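The quote for the arms was the easy part. It ran to a single page, it had a total at the bottom, and everyone who saw it agreed that the total was large. What took us the whole of June was everything the page left out.

Take fingers. A pair of soft green ones is priced like a decent pair of shoes and wears out at much the same rate. Trollilov sells them in packs, and the pack you want is the one on back order. Our first budget allowed for one spare set. The second allowed for six, and a small sum for swearing.

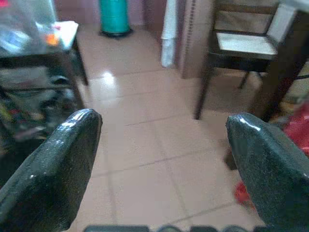
**Sonosell Home Trials | Equipment & Planning**

Then there is the floor. Glossy tiles are lovely to mop and a nuisance to a wrist camera, which takes every ceiling light for an event of some importance. Feststead, who supplied our rig, suggested matt flooring throughout. We priced it at £3,381 and bought a dimmer switch for £49.

Furniture is another line that creeps. A home has chairs in it, and bags on shelves, and small things that have rolled somewhere, and a robot meant for homes must put up with the lot. The temptation is to hire a clean white room and buy one tasteful table. Resist it. The room costs 2,000 a month and teaches you how to work in a clean white room.

Kitchens deserve their own column. Carrots are cheap, but they go on being bought. Lids, bottles and bowls all come in sizes that no gripper brochure has heard of, and we now keep 500 aside each quarter under "groceries, misc." Finance has queried it twice. Finance has also eaten some of it.

Software we left to Tôn, the planning tool the rest of the company uses, which insists on a date for the end of every job. We gave it one. It turned red – it has been red ever since – and we have grown rather fond of the colour.

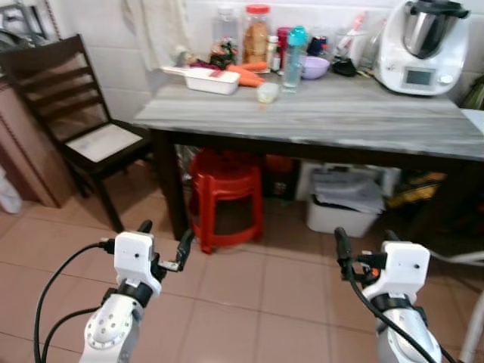
## Before you sign anything

Ask what the second year costs. Ask who pays the carriage when a wrist goes back for repair, and whether you get a loan arm while you wait. Get the cables listed separately, with lengths, and order the longer ones.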